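把一百五十篇都唱完：一本小诗篇集的来历

第一次翻开《Goltine诗篇集》，我是站着看的，站在朋友家厨房的灶台边，水开了都没听见。当时翻到的是第八十八篇，整本《诗篇》里最黑的那一篇，从头到尾没有一句转折，最后停在黑暗里。大多数诗歌本要么不收它，要么给它接上一个明亮的尾巴。这一本原样收了，配了一支只用五个音的曲调，最后一个音悬在那里，落不下来。我小声哼了一遍，又哼了一遍，接下来整个晚上脑子里都是它。

后来我才知道，给这支曲调定稿的人今年84岁，名叫迪尔克·霍森斯，在Zillard弹了大半辈子管风琴。他说这支曲子他写过很多稿，每一稿都有人劝他在结尾补一个主音，哪怕轻轻的一下也好。他没有补。“经文自己没有补，”他在电话里说，声音非常响，“我凭什么比诗人更有办法？”

我喜欢这句话喜欢得不得了，所以十一月我买了票，去Zillard住了几天。

先说说这本书是什么样子。676页，布面，比一般的会众诗歌本略厚一点，拿在手里却不沉，纸选得很好，翻到中间可以平摊着放在谱架上（唱过诗班的人都懂这有多重要）。一百五十篇诗篇按次序排下来，每一篇至少有一首可以由会众齐唱的韵文，长的几篇分成几段，第一百一十九篇干脆按希伯来字母分成二十二个小部分，每部分短得可以在一次早祷里唱完。书后有一份按经课排列的索引，一份曲调索引，还有一份我从没在别处见过的东西：按“处境”排的索引。失眠的时候。收到坏消息的时候。要出远门的时候。对某人非常生气的时候。最后这一条下面列得特别长。

编这本书的前后有14个人，分住在好几个城市，大部分有自己的本职工作。韵文部分的主笔是约瑟芬·斯密茨，她教过多年古典语文，对格律的要求严到让同事们叫苦。曲调由霍森斯和阿努尔福·卡尔瓦马卡分头负责，前者熟悉日内瓦一路传下来的老调，后者从小在安第斯山区的教会里长大，耳朵里装的是另外一套东西。两个人坐到一起的头一年，几乎每支曲子都要吵。

卡尔瓦马卡讲起那些争吵来兴高采烈，好像在讲一场特别好看的球赛。“迪尔克觉得一个音节就该配一个音，清清楚楚，全会众都跟得上。我奶奶唱诗可不是这样的，她一个‘哦’字能拐四个弯！”他说着就拐给我听，真的拐了四个弯，隔壁桌的人都转过头来。最后两个人各退了一步：老调保持老调的样子，方方正正；新写的曲调里，凡是哀歌，允许在某些字上拐弯，但谱上要标明，不拐也可以，唱的人自己决定。
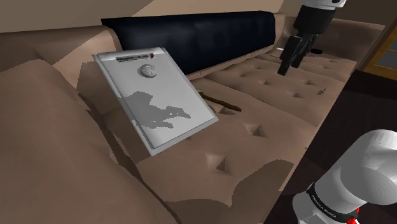 哀歌的部分恰恰是全书最见功力的地方。《诗篇》里哀歌占了很大的比例，远比我们在主日里唱到的多，这一点研究旧约的人说了很多年，诗歌本的编者却总是下不了决心。原因也不难理解。一个礼拜天早上，阳光很好，孩子们穿着干净衣服坐在前排，领唱的人站起来说，今天我们唱“耶和华啊，你忘记我要到几时呢”，总觉得有点对不起大家。可是坐在后排的那个人，也许正等着有人替他把这句话唱出来。

斯密茨在序言里用了一整页谈这件事。她的看法是，会众诗歌有一种别的体裁没有的用处：它让人在自己还不需要的时候，先把话学会。平安的日子唱哀歌，像在家里备着药。她自己的母亲晚年记性坏得厉害，认不得女儿了，第二十三篇和第一百三十篇却还能跟着唱完，一个字不差，第二部也照唱。斯密茨写到这里只用了两行，就接着去谈押韵了。我读的时候在那两行上停了好久。

说到押韵，这大概是全书最容易被低估的工夫。韵文诗篇有个老毛病，为了凑韵脚把句子拧成麻花，动词跑到最后，形容词跑到名词后面，唱的人嘴上在动，脑子早就跟丢了。斯密茨给自己定的规矩是：每一行念出来都要像一个正常人会说的话。她的办法很笨，写完一首就念给家里人听，听的人手上得做着别的事，削土豆也好，叠衣服也好；如果对方停下手来问“你说什么？”，那一行就重写。第六十八篇，有名的难译，据她讲重写得最多，至今她对第三节仍不满意，说话时还从包里掏出一张纸来，上面是她最近的改法。书都印出来了！

我问她打算拿这张纸怎么办。

“再版的时候用，”她说，“如果没有再版，我就自己唱。”

资料方面的苦工，落在海兹伦·考拉松身上。她来自冰岛，做的是抄本研究，本来只答应帮忙核对几支曲调的来源，结果一核对就是好几年。老诗篇曲调的流传是一团乱麻，同一支曲子在不同地方有不同的名字，不同的名字底下又常常藏着同一支曲子；有时一个抄写的人漏了一个附点，后面几代人就都跟着他唱了下去，还唱出了感情。遇到这种情况该怎么办？恢复最早的样子，还是保留大家已经唱惯的样子？

考拉松的原则很有意思。她说，一个错误如果被人祷告了足够久，就值得在脚注里占一个位置。于是全书的曲调都取最早可靠的形式，但凡有流传较广的异文，就用小号音符印在谱下。我起初以为这只是给学者看的，到了Stevens街的教堂参加晚祷，才发现会众真的在用。左边几排唱正文，右边靠柱子那几排老人家唱的明显是小号音符那一版，两边在第三行末尾差了半拍，撞在一起，又若无其事地合上。美极了。霍森斯在琴上听见了，故意把那个和弦拖长一点，等他们。

Stevens街的教堂不大，墙很厚，冬天冷得人不想摘手套。星期三傍晚的晚祷是这本诗篇集最早的试验场，从还是散页复印件的时候就开始了。编者们把没定稿的曲调带来，发下去，领唱一遍，然后闭上嘴听。会众能在第二节跟上的，留下；到第四节还有人在找调的，拿回去改。按卡尔瓦马卡的记录，这样试掉的曲调大约有60支。他把被淘汰的那些都存着，装在一只饼干盒里，其中有几支他认为是自己写得最好的。“最好的，但是没人会唱，”他耸耸肩，“那就是给我一个人的。”

那天晚上唱的是第九十篇。“我们经过的日子，都在你震怒之下。”我前面坐着一个十来岁的男孩，唱得很卖力，中间有一个高音明显上不去，他就低八度唱，唱完再跳回来，毫不难为情。我后来把这件事告诉霍森斯，他高兴坏了，说这正是他把音域压得那么窄的原因，他希望一个变声期的孩子和一个抽了四十年烟的老头都能站在同一支曲调里。那个高音他也犹豫过，现在看来还是高了，应该再降半个音。旁边的斯密茨叹了一口气，从包里又掏出一张纸来记。

负责把这些散页变成一本书的，是袁文雄。他在Jastach管排版，自己不是唱诗的人，接活之前连五线谱都不太认得。他讲了一个我很喜欢的细节。乐谱排版里最让人头疼的是翻页，一首诗唱到一半要翻，会众就会齐刷刷地低头，声音一下子塌下去。袁文雄去听了几次晚祷，专门听这个，回来以后把版面全部推倒重来，让凡是能放进一个跨页的诗都放进一个跨页，放不进去的，就把翻页的地方挪到诗篇原文里有“细拉”的位置。“细拉”究竟是什么意思，学者到现在也说不准，很多人猜是停顿。他说，反正大家本来就该停一停，那就顺便翻一下。

这是我听过的对“细拉”最实用的解释。

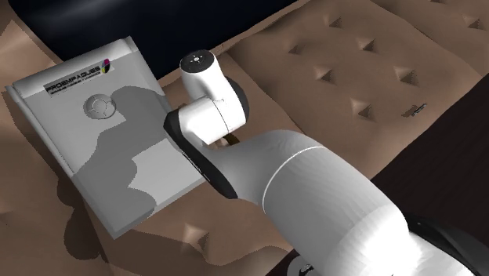 没有管风琴、也没有几个人识谱的小教会，能用这本诗篇集吗？

可以从短的几篇开始，清唱就行，书里大部分曲调本来就是按无伴奏齐唱写的。编者建议先学第一百篇、第一百二十一篇和第一百三十一篇，由一个人逐行领，众人跟，连唱几个礼拜，再加新的。另外有不少篇可以共用同一支曲调，只要音节数相同，曲调索引里都标好了，所以学会一支等于学会好几首。

这种“共用”的传统我从前只在书上读到，真正试过才觉出妙处。同一支曲调，这个礼拜配的是感恩，下个礼拜配的是控诉，旋律一点没变，嘴里的话却换了方向。唱感恩诗的时候，你隐约记得它也装过眼泪；唱哀歌的时候，你又隐约记得它曾经是一首赞美。我在火车上用第四十二篇的调子试着哼第八十六篇，哼得太投入，坐过了一站。

当然，书也有让我皱眉的地方。咒诅诗处理得还是有些手软。第一百三十七篇最后那两句谁都知道有多可怕，编者把它印出来了，这很有勇气，可是排成了小一号的斜体，旁边注明“可默读”。我问斯密茨，既然第八十八篇的黑暗可以原样唱，为什么这里不可以？她想了相当久，说编者内部为此分成两派，谁也没有说服谁，斜体是双方都能忍受的办法。她自己属于主张唱出来的那一派：“把仇恨唱给上帝听，总好过拿去对邻居说。”考拉松则坚决不同意，她的理由是孩子在场。两个人讲到这里都有点激动，又都很客气，看得出来这话已经说过许多遍，以后还会再说。

我倒觉得，一本书里能留下这样一处没有缝合的地方，读者是有福的。

还有一点小小的遗憾，按“处境”排的索引虽然是全书最可爱的发明，用起来却不总是方便。它只给篇数，没有首句，半夜睡不着的人要先记住号码再去翻，翻到了又未必是想要的那一首。我自己拿铅笔在旁边补上了首句，补着补着，天也快亮了，结果“失眠”那一栏我已经全部唱过一遍。

关于译本，会有读者想问中文教会能从中得到什么。韵文自然是没法直接拿来用的，斯密茨的那些好句子离开了原来的语言就得从头写起。曲调却可以。我带回来的头一个月，和几位朋友试着把第一百三十篇填进霍森斯的调子里，才填了两行就碰到声调的问题，“深处”两个字落在一个上行的四度上，怎么听都像别的词。改了好几个晚上，最后把“从深处”提前，让“深”字落在长音上，总算顺了。我把填好的一节寄给卡尔瓦马卡，他完全不懂中文，照着拼音唱了一遍录下来发给我，“深”字上面拐了四个弯。

离开Zillard的前一天，霍森斯请我去他家喝咖啡。他的琴房很小，谱子堆到窗台上，窗帘拉不严。他弹了几支还没有配词的曲调，说是为颂歌写的，诗篇唱完了，接下来总该轮到《以赛亚书》和《哈巴谷书》里的那些歌了吧？我问他编辑组的其他人知道吗。他说斯密茨知道，已经在写了，其余的人还没有告诉，怕他们跑掉。

然后他把那支第八十八篇又弹了一遍，弹到最后那个悬着的音，手停在琴键上不动。我坐在那里等着。咖啡壶在隔壁响了起来，他站起身去关火，那个音就留在原处了。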